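Search this site Enter keywords Go
Newsletter > Summer > From the Worktable

A big heap of chillies and what to do with them

If you have been on our list for a while you will know that June is when I start fussing about dried chillies. The fresh ones are months off yet, the plants on the windowsill at Pritulero are only just thinking about flowers, and it is the perfect moment to go through what is left from last year, see what still smells of something, and get it all sorted before the Festance supper comes round again and we need great quantities of the stuff in a hurry. (Last time we fed 80 people over one very long evening, and I was still crumbling chillies when the first of them sat down. Never again!)

I always do the sorting at a desk these days, with a good lamp, well away from the cooker. Kitchens are steamy places and dried chillies drink up the damp before you've even found the jar lids. A desk also has the great advantage that you can leave the job half done, go and have your supper, and come back to it in the same order you left it – try doing that on a worktop with a family wanting toast.

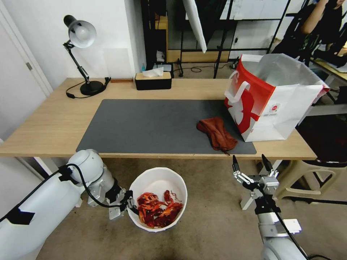

The other thing I would say is to give yourself more room than you think you need. Chillies tangle. They are light and springy and they hook on to one another, and a modest amount tipped out of a bag spreads itself in a way that surprises me every year. A soft desk mat is a help, as the pods don't skitter off it as they do on bare wood, and you can brush the seeds together at the end with the side of your hand. Keep an old towel next to you for wiping your fingers, one you are not fond of, and do please wash it separately afterwards. I once put mine in with the pillowcases and we all had a rather lively night.

As for the sorting itself, I go mostly by feel. A good dried chilli should bend a little before it cracks, and if you put your nose close (not too close) you should get something fruity, a bit like raisins. Anything that smells of dust goes out. Anything with a furry patch goes out as well, along with whatever was touching it. The darker pods are often my favourites for stews, and the brighter, more orange ones I like to keep back for oil, where you can enjoy the colour.

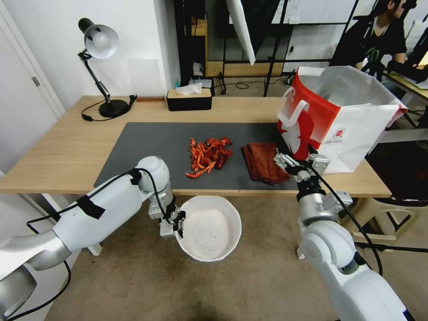

Photo: MacLeod / Pritulero newsletter

Once you are happy with what you have, weigh it out into portions you will really use. I do 200 grams for the big jar that lives by the cooker, and the rest goes into smaller ones at the back of the cupboard, in the dark. Wide bowls are much the best thing for moving chillies about, by the way. A narrow jug looks sensible and then you spend ten minutes poking at it with a spoon handle.

Several of you wrote in after the spring issue to ask about flakes. My method has not changed: take the stalks off, shake out as many seeds as you can be bothered with, warm the pods in a dry pan over a low heat for 3 minutes, let them cool right down and then crush them. Do open a window first. If you would like them coarser, as they do at the Stallunov stall, a pestle and mortar will serve you better than any machine, and it is a very satisfying way of getting through a wet afternoon.

Paper carrier bags, if you have a sturdy one with handles, are handy for getting the filled jars home or over to a neighbour's. Tuck a cloth in between the jars so they don't knock. We will have spare jars at the Festance supper again, so bring your surplus along and swap it for someone else's – I am hoping for smoked ones, and I have plenty of hot ones to offer in return.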